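Pristby District Soccer League
Minutes – Broadcast and Streaming Working Group
Mar 25, 2026, upstairs room, Fledetmont ground

Chair: Ardalan Golestani
Present: reps from Pristby Town, Fledetmont, Dehghan Rovers, league secretary, two from the referees' panel (left after item 4)
Apologies: Trunamness, girls' section rep

Started late, projector.

1. Last minutes
Agreed. One fix – item 6 should say "away club", not "home club". Secretary to change the copy on the website.

Matters arising: the Dehghan Rovers power outlet is done. Key for the Trunamness press box still missing, chair has asked twice. Carried over.

2. Streaming rights for next season
Main item, took most of the night.

Current deal runs out when this season does. Two options on the table. First is to renew with the same local stream provider, same terms, they pick the games. Second is the league runs its own channel and clubs supply the people.

Chair went through the renewal offer. Fee to the league is 2,000 for the season, paid in two halves, first half in October. Provider wants first pick of one game per weekend plus both cup semifinals and the final. Clubs keep highlights after 24 hours. No change on sponsor boards.

Fledetmont not happy about the first pick. Said they were moved to an early kickoff twice this season and the gate suffered both times, bar takings too. Want a limit on how often any one club can be moved. Pristby Town said they'd be moved most weeks if asked, they like the exposure. Bit of back and forth here.

Dehghan Rovers asked what happens if a stream goes down mid game. Provider's draft says nothing. Chair thinks there should be a line in it. Everybody agreed there should be a line in it.

Own channel: more control, but we would need a camera person at every ground we cover, plus a commentator, plus somebody to deal with the comments. Fledetmont would do it. Pristby Town maybe. Dehghan no – they can't fill the tea hut as it is. Trunamness sent a note with their apologies, they prefer the renewal "as long as somebody fixes the sound."

Vote: renewal 3, own channel 1 (Trunamness note counted, chair did not vote).

Agreed to go back to the provider and ask for:
– a cap on moved kickoffs, no club moved more than three times
– make-good game if the stream fails before halftime
– notice of picks two weeks ahead, currently it's whenever
– cup final kickoff time set by the league and not by them

If they say no to the cap it comes back to this group before anybody signs. ACTION chair.

3. Viewing numbers
Short. Best figure so far is 505 for the Pristby Town v Fledetmont derby, live viewers at peak. Provider sent the rest in a spreadsheet that wouldn't open on the secretary's laptop. Will be resent.

Fledetmont asked if we can tell how many watching are local. Not from what we get at present. To be asked for in the new deal.

Discussion of whether streaming is hurting gates. Pristby Town say theirs is up a little. Dehghan say down, but their pitch was closed for weeks so hard to compare. No decision, look again at the end of the season when all gates are in.

4. Referees on the stream
Panel reps raised two things. Referee's voice was picked up clearly on the touchline mic at one game, including a talk with a player that should have stayed private. Also clips of decisions going round with nasty comments under them.

Agreed mic moves to halfway line, on the stand side, and points away from the technical areas. Home club to check before kickoff. Comments to be off for all youth games and for the cup final. Adult league games stay open for now, home club to hide anything abusive the same day. Panel OK with that but want it in writing. ACTION secretary, one-page note to clubs.

Panel also asked that commentators stop guessing at injuries. Fair point. Goes in the same note.

Panel reps left.

5. Commentary
Short of people. Pristby Town have one regular, Dehghan have a former goalkeeper who did it once and was good but can't do evenings. Fledetmont has none since the winter break. Idea of a pool that travels – league to pay gas money out of the streaming fee. Supported. Rate not set, needs a figure from the finance side first.

Request that whoever does it gets a team sheet at least half an hour before, with the right numbers on. Dehghan apologised for the cup game where the numbers were last year's.

6. Youth games
Written consent is needed from every family before a youth game goes out. Current form is too long and parents don't finish it. Shorter one drafted, passed round, two changes: say who can see the video afterwards, and give a phone number as well as the email. If one family says no, the game isn't streamed. No exceptions, chair was firm on this.

Girls' section rep sent comments by email, read out. Wants the same number of games shown as the boys get. Agreed in principle, to be put to the provider along with the list in item 2.

7. Camera platform, Trunamness
Handrail is loose and the steps are slippery when wet. Nobody to go up untill it's looked at. Trunamness to get a price. Until then filming there is from ground level behind the rope, picture won't be great.

8. Any other business
– League website: fixtures page still shows the old kickoff for the replay. Secretary to fix tonight.
– Fledetmont want their crest updated on the stream graphics, old one has the wrong blue.
– Parking at Pristby Town for the final, leave the gate side clear for the ambulance.
– Question about showing the awards night live. Mixed feelings. Leave for next time.

9. Next meeting
Same room, date to be sent round by email once the provider has replied. Dehghan Rovers asked for a later start, agreed.

Closed, chair thanked all for coming out.

Actions
Chair – reply to provider, list under item 2, plus local viewer numbers and girls' games
Secretary – note to clubs (mic, comments, injuries), web corrections, resend of speadsheet
Trunamness – handrail price, press box key
All clubs – names for commentary pool
Fledetmont – send crest file

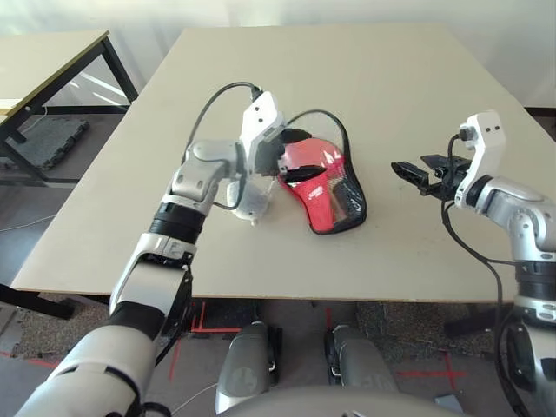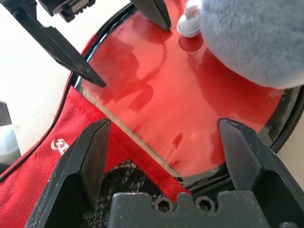
First picture: red and black face mask on the table. Second: red disc with black rim, close up.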